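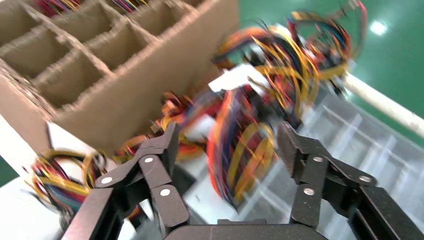 Zorktonは11月、USB接続シリアル変換アダプター「Skarnov」シリーズ向けWindows用ドライバーの更新版を公開した。今回の更新では、複数台を同じPCに接続した際にCOMポート番号が入れ替わる不具合を修正したほか、デバイスマネージャー上の表示名を利用者が変更できるようにしている。計測機器や制御盤の試験用PCでは、1台に多数のアダプターを接続する構成が珍しくない。赤、橙、黄、青、紫の被覆線が互いに巻き付いたハーネスの束では、どの線がどのポートにつながるかを配線側からたどるのに手間がかかるため、OS側の表示名で識別したいという要望が以前から寄せられていたという。

対象となるのは、Skarnovシリーズのうち4ポート以上の据え置き型モデルと、単ポートのケーブル一体型モデル。2ポートモデルは制御チップが異なり、従来のドライバーを継続して使用する。対応OSはWindows 10およびWindows 11の64ビット版で、32ビット版向けの提供は前版で終了している。ARM版Windowsには対応しない。

不具合は、アダプターを16台以上接続した状態でPCをスリープから復帰させた場合に発生していた。復帰時の再列挙で、ドライバーがシリアル番号の照合を終える前にポート番号の割り当てを確定させることがあり、一部の機器が別のCOMポートとして認識されていた。更新版では照合の完了を待ってから割り当てを行う。このため、復帰からポートが使用可能になるまでの時間は従来より長くなる。同社の測定では、最大構成で500ミリ秒の増加としている。

ドライバー開発を担当するFeng-yi Cheung氏は「待ち時間を設けずに済む方法も検討したが、ハブを多段に接続した環境で照合の順序を保証できなかった。確実に同じ番号になることを優先した」と説明する。復帰直後にポートを開くアプリケーションでは、接続の再試行処理を入れておくことが推奨される。

表示名の変更は、同梱の設定ユーティリティから行う。名称は半角英数字で最大22文字、日本語を含む全角文字は使用できない。設定した名称はアダプター内部の不揮発メモリーに書き込まれ、別のPCに接続しても保持される。ただし、名称の読み出しには更新版ドライバーが必要で、旧版がインストールされたPCでは従来どおりの製品名が表示される。COMポート番号そのものはPC側のレジストリに記録されるため、PCを入れ替えた場合は再設定が必要となる。

インストールは、旧版を削除せずに上書きで実行できる。手順は、すべてのSkarnovアダプターを取り外した後、管理者権限でインストーラーを起動し、完了後にPCを再起動するというもの。アダプターを接続したまま実行した場合、インストーラーは警告を表示して処理を中断する。グループポリシーでドライバーの導入を制限している環境では、事前に新しい署名証明書を許可リストへ登録しておく必要がある。 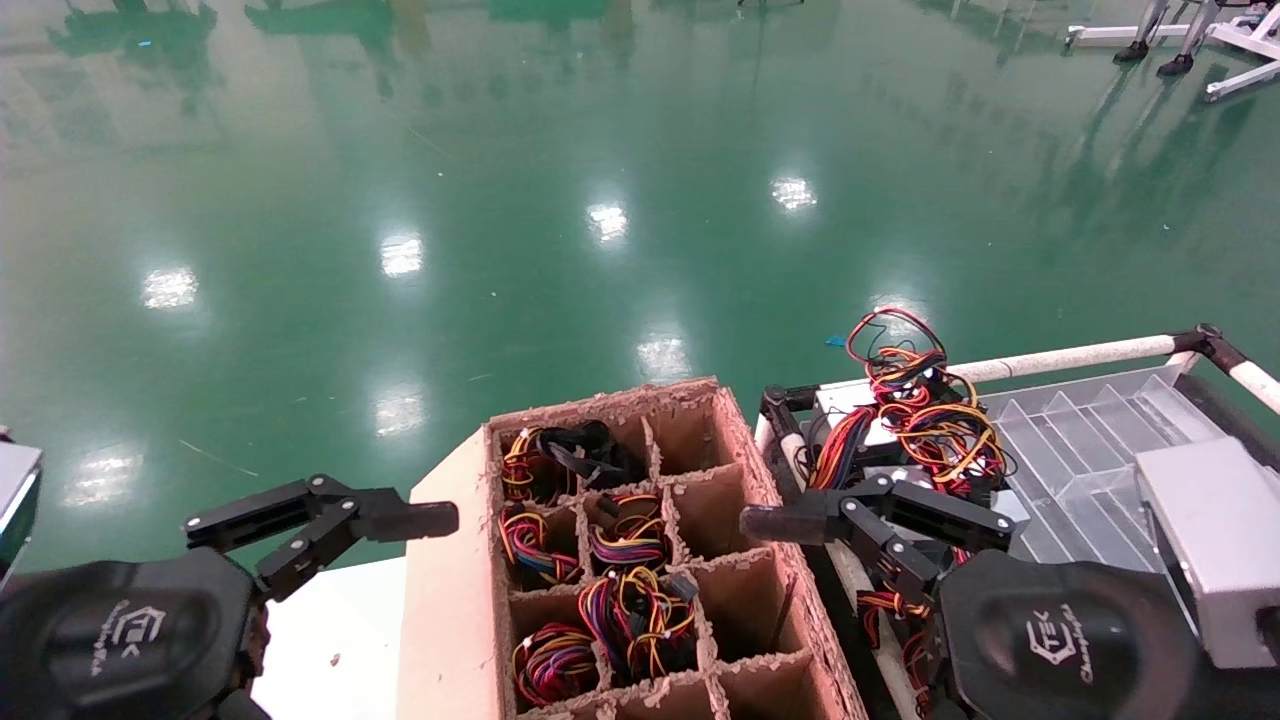

更新版から旧版に戻すことはできるか。

デバイスマネージャーの「ドライバーを元に戻す」から旧版に復帰できる。アダプターに書き込んだ名称は消去されず、再び更新版を導入した時点で表示に反映される。復帰後はPCの再起動が必要になる。

既知の問題も公表されている。Aminのターミナルソフトウェアを併用している場合、表示名にハイフンが含まれるとポート一覧に名称が出ないことがある。通信自体には影響がなく、COMポート番号を直接指定すれば接続できる。また、通信速度の自動検出を有効にした状態で表示名を書き換えると、設定ユーティリティがエラーコード49を返す場合がある。自動検出を一時的に無効にし、書き換え後に有効に戻すことで回避できる。いずれも次の版で修正する予定だが、公開時期は示されていない。

国内での技術サポートはClorthorpeが担当する。同社のサポート窓口で責任者を務めるWen-hsiung Kwok氏によると、問い合わせの際は設定ユーティリティの「診断情報の保存」で出力されるファイルを添付してほしいとのこと。診断ファイルには、ドライバーの版数、接続されたアダプターのシリアル番号、ポート割り当ての履歴が記録される。通信内容は含まれない。

Linux環境については、カーネル標準のドライバーで動作する従来の扱いに変更はない。アダプターに保存された名称を読み出すコマンドラインツールは別途配布されるが、udevの規則ファイルは付属せず、利用者側で記述することになる。macOS版ドライバーの更新は今回行われていない。

更新版ドライバーと設定ユーティリティは、Zorktonのダウンロードページから無償で入手できる。インストーラーは日本語と英語に対応し、リリースノートは英語版のみの提供となる。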